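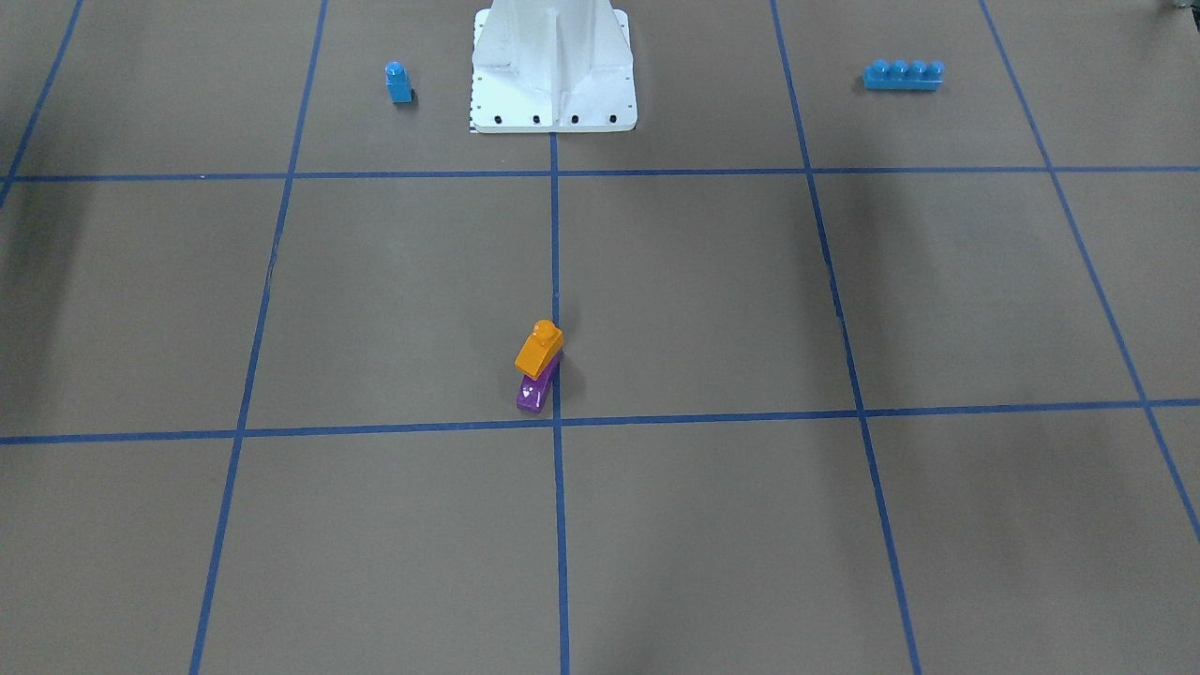 Trukville Open Day
27 Mar 2025

We had been meaning to go to the open day at the Stetley works in Trukville for years, and every year something came up. Last year it was a leaking roof and the year before that I plain forgot. So when the notice came through the door in February I stuck it on the fridge under the good magnet, and this time we made it, the whole carload of us, with sandwiches, because you never know about the food at these things. (The food was fine. More on that further down.)

Stetley makes enamel paint and glazes, mostly for stoves, bathtubs and kitchenware, and has done so on the same hill for 79 years. You smell it before you see it, a sort of warm chalky smell that I rather liked and my sister did not. Parking is in the lower field, and it's a steep walk up, so wear real shoes. They do run a minibus for anyone who wants it, and we were too proud to take it going up and very glad of it coming down.

At the gate you get a sticker and a pair of safety glasses, and then you wait in a long hallway until your group is called. Our tour was the second one of the morning, and it left right on time at 9, which impressed me after the chaos at the coffee counter.

The first stop was the raw materials barn. I had no idea enamel was really glass! They melt sand and borax and a few other things together in a furnace, pour the melt out, chill it fast so it shatters, and then grind the pieces into powder. The shattered stuff is called frit and they let the children run their hands through a tray of it, a safe smooth kind made for the purpose, in a blue so deep I could have stood there all day. One little boy asked if he could eat it. He was told no, very kindly. 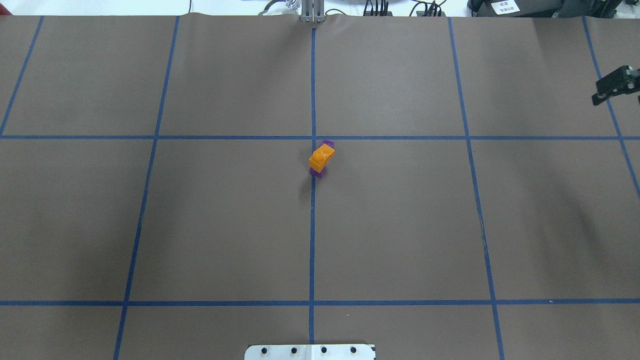
After the barn we went up a metal staircase to the color room, and this was the part I would have paid for. Every color they have ever sold is on the wall as a small fired tile, more than 500 of them, with the name written underneath by hand. The older names are lovely. There's a gray called Wet Slate, and a yellow called Odonance, after a stove company that ordered it and then went out of business before the first delivery. The works kept making it anyway and it became one of their best sellers. My mother had a bread bin in that yellow, I am nearly sure of it, and I got a bit quiet for a minute.

Then came the firing hall, where they dipped plain steel mugs and ran them through the oven on a chain. The heat comes at you like a dog greeting you at the door. We stood behind a rail and watched them go in dull and pasty and come out shining, still glowing a little at the edges, and the whole group went "ooh" every single time. The guide had surely seen it a thousand times and she went "ooh" too.

Lunch was in the canteen, run for the day by the Rutkowska bakery from down in the town. I had the potato and dill pastry and then, I'm not ashamed to say, I had another one. The soup was on the salty side. There were plenty of tables, though it gets loud, and if you want a window seat you should go before noon.

In the afternoon you can wander by yourself. We looked at the old delivery wagon, which has been restored beautifully, and sat in on a talk about fixing chips in enamel pans. The short version is that you can't do it at home, not on anything you cook in, and I should stop trying with the little bottles from the hardware store. My blue saucepan is now going to be a planter.

The seconds shop is at the bottom by the gate and it takes cards now. Bowls were $9 each, with flaws you have to hunt for, and I came away with four and a lid that may or may not fit something I own. Get there early if you want the big roasting pans, as those were gone by the time we came down the hill.

Entry was free, with a donation box for the town band, who played outside all afternoon in a stiff wind with clothespins on their music.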